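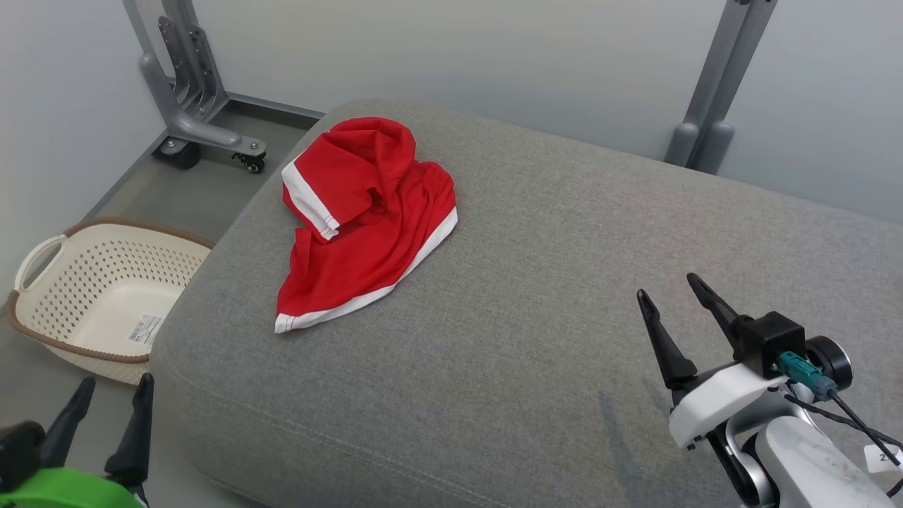 4.2 Arbeitsplatz und Aufgabenverteilung

Abbildung 3: Textilaufnahme von der Polsterfläche. Rotes Kleidungsstück mit weißen Einfassungen, beide Greifer geöffnet; links der Wäschekorb als Ablageziel.

Die Erhebung fand in der Wäscheaufbereitung des Betriebs Clonirmont statt. Vor der Umstellung wurden Einzelteile dort vollständig von Hand aufgenommen, geprüft und abgelegt. Seit Juni übernimmt das zweiarmige System Driltik die Aufnahme ungeordnet liegender Stücke (Abb. 3). Ausgewertet wurden 1131 Greifvorgänge, davon 400 unter Aufsicht einer eingearbeiteten Kraft.

In 54 Fällen war ein manueller Eingriff erforderlich, meist bei mehrlagig gefaltetem Stoff. Die Beschäftigten beschrieben diese Eingriffe als kurz, aber schlecht planbar – ein Befund, der mit den Beobachtungen von Carretero und Boutros am Standort Tindport übereinstimmt. Der Anteil repetitiver Hebe- und Beugebewegungen nahm ab, der Anteil überwachender Tätigkeit nahm zu. Für Letztere sah die bestehende Eingruppierung keine eigene Stufe vor. Die Pausenregelung blieb unverändert und wird in Abschnitt 4.3 gesondert betrachtet.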